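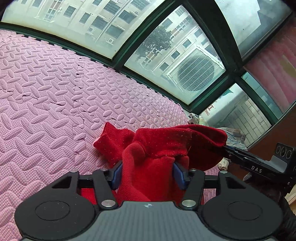 My grandmother's rule for woollen things

January 1, 2018
By Narayanan Reddy
4 min read

When I moved to Predcombe I owned one woollen thing, and it was a scarf. In the place where I grew up, wool was something you borrowed from an uncle if you had to travel north. My grandmother was the exception in our family. She had lived for some years in a cold hill town when she was young, and she kept from that time three cardigans and many opinions.

Her main opinion was that wool should be washed very little and rested very much. I did not believe her. I come from a hot country, where a shirt is worn one time and then goes in the bucket, and to wear the same pullover for a second week looked to me like bad manners.

So in my first winter I washed everything. I had bought four pullovers from the charity shop near the bus station, and I put all of them in the machine together with the towels. I will not say which programme I used. One of them came out with the size of a tea cosy, and my neighbour's daughter has it now for her bear.

After this I telephoned my grandmother, and she gave me the rule again, more slowly. I write it down as she told it, with some remarks of my own.

First, air. After a day of wearing, the garment lies over a chair back near an open window for the night. It must not hang from a hanger, because the shoulders grow points. In August this is easy, in December one must be brave for a short time. I open the window for as long as it takes to brush my teeth and then I close it again.

Second, water. Twice in a winter is enough, she says, except for soup. The water should feel like nothing on the wrist, not warm and not cold. I use a small spoon of wool soap from Kodikara, the shop on Wusedlow Road which also repairs zips. The bottle costs more than I like to pay, but I am still using the one I bought 13 months ago. The lady there told me to leave the garment in the water for 12 minutes and not to touch it. This is the most difficult part for me. I want to rub.

Third, the towel. You lay the wet pullover on a dry towel, roll them together like a carpet, and kneel on the roll. My grandmother is 86 and does not kneel any more, so she sits on it and watches television.

Fourth, flat. It dries lying down, on a second towel, with the sleeves put where you want the sleeves to be. Mine needs two days in the small room. If I am impatient and put it near the radiator, the cuffs become hard and I am sorry for the rest of the season.

About moths I have less to say. At home we had silverfish, and I thought that I knew about insects. Last spring I found seven little holes in my brown cardigan, all on the left side. I put it in a bag in the freezer for two weeks, between the peas and the bread, and then I learned to darn from a library book. My darning is not beautiful. It has the look of a small map. But it holds, and at work in Plellisport a colleague asked me if it was the fashion.

I have been thinking also about how much wool one person needs. I weighed my new grey pullover on the kitchen scale and it came to 400 grams, which is less than the dictionary I brought in my suitcase, and it does more for me every day. I have five pullovers now and I do not plan for a sixth, although the charity shop has its sale in the second week of January and I know myself.

My grandmother wants me to send her new buttons for the oldest of the three cardigans. She has described them to me two times: round, dark, four holes, not shiny. I have found round and dark with two holes. I will go to Kodikara again when it opens after the holidays and ask if they have a drawer of old ones.

Recent posts

Learning to darn from a library book
The bus to Plellisport in the dark
What I cook when the window must stay closed
A short list of words I still say wrongly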